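27 Feb 2024 - Kitchen cell, Tromadano arm

Good day on the arm! The wrist chatter we have been chasing since the Satanau job is gone, and it was the belt after all. I had the tension set for the old pulley. Backed it off until the gauge read 400, ran the joint end to end 6 times, and it sounded like a different machine.

Re-zeroed all the joints afterward, then redid the camera-to-base calibration because the old one was off in the far corner. Hour meter says 1,815. Grease is due at 2,000, so I'm ordering the Marchal cartridges now. Cable clips on the elbow look fine, one swapped anyway.

Pick targets for the evening run are the two toy strawberries and the toy lemon on the blue plate, with the cutting board left clear.

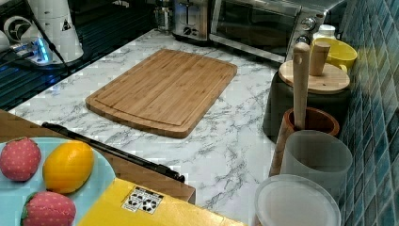 Does the camera calibration have to be redone after every belt change?

Only if the joint zeros move. Check them against the scribe marks first, and if they line up, leave the calibration file alone.

Also found why Grostach's controller kept dropping the gripper on startup - the connector was seated but not latched. Pushed it home, and ten minutes of wiggling the harness couldn't make it fault. Love a free fix.

Still to do: label the spare belts by pulley size, copy the new zeros to the shared drive, print a fresh grease log.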